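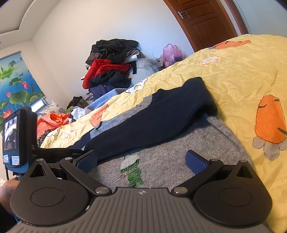

Capítulo 4. La ropa de punto

Confieso que durante años colgué los jerséis en perchas, como si fueran camisas, ¡y así me quedaban los hombros! Me lo quitó de la cabeza Ecaterina Tănase, mi profesora de taller en Telberg, que lo doblaba todo encima de la cama. En este capítulo vamos a hacer lo mismo: extender la prenda, cruzar las mangas sobre el cuerpo y plegar hacia arriba — sin estirar el puño, por favor. Si llevan lentejuelas, las dejamos hacia dentro. Empezamos por las mangas.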